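Westness Drum Lamp Shade, replacement, white
Item 201
In stock, ships from Erkdale

Replacement shade for the Westness table lamps, old base and new base. Shade only. No bulb, no base, no cord in the box. People keep asking so its up here at the top.

Details
Drum shape, straight-ish sides, white both sides
Fabric over a stiff liner, rolled edge top and bottom
Fits Westness and Innes table lamps
Does NOT fit the Innes floor lamp (bigger ring, different thread)
LED bulbs only please
Weight 15 oz packed

Finish
White only for now. The oatmeal is gone and Trostemitz stopped weaving that cloth, so no, we can't get more. A gray was promised for March and didn't come. If it turns up it'll get its own page.

Fitting it
Unplug the lamp. Let the bulb cool, take it out. Unscrew the plastic ring under the socket, lift the old shade off. New one goes on with the ring side down, then ring back on, finger tight. Don't use pliers, the rings crack. Bulb in last.

Ring stuck? Warm cloth around it for a bit, then try again. Spare rings come in a pack of 2, order them with the shade and they go in the same box.

Cleaning
Dry only. Soft brush or a lint roller, top to bottom. No sprays, no damp sponge, the glue under the cloth lets go and you get a brown line along the seam. We can't take those back.

Shipping and returns
Orders in before noon go out same day. Flat $15 on everything to Alaska and Hawaii, otherwise its worked out at checkout. Returns 56 days, unused, in the orignal carton. Keep the carton! Shades sent back in a bag arrive crushed and then we're all unhappy.

Dented in transit: send a photo to Driss Bensaid at the Erkdale desk, include the order number, he'll sort a new one.

Customer notes

Perfect match for my old one, which the cat got. Ring was stiff. - Umut Çınar

Good shade. A touch whiter than the yellowed one I took off, so if you have a pair of lamps buy two. Took longer to find the screwdriver I didn't need than to fit it. - I-seul Hyun

Three stars for the box, tape everywhere. Shade itself fine, no wobble. - Erdal Sarıgül

Asked whether it takes a clip-on bulb fitting. Got a reply next morning, it doesn't. Ordered the right thing in the end. - Wouter Van Rooij

Price and stock checked July 4, 2019. Trade orders by phone only, ask for the lighting desk.

Choosing a shade for a table lamp, quick version. Look at the stem first, then the base, then worry about color. A thin stem wants a plain shade, anything pleated or fringed makes it look top heavy. White drum over a slender gold-toned stem and a round black base is an easy combination, and it sits well on a light oak-colored top without fighting the wood. Dark table, maybe wait for the gray. Bottom of the shade should hide the socket when your sitting down, check that before you order and not after. 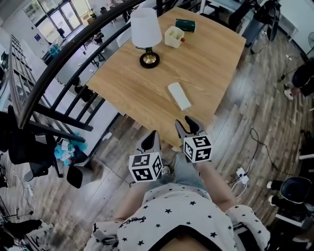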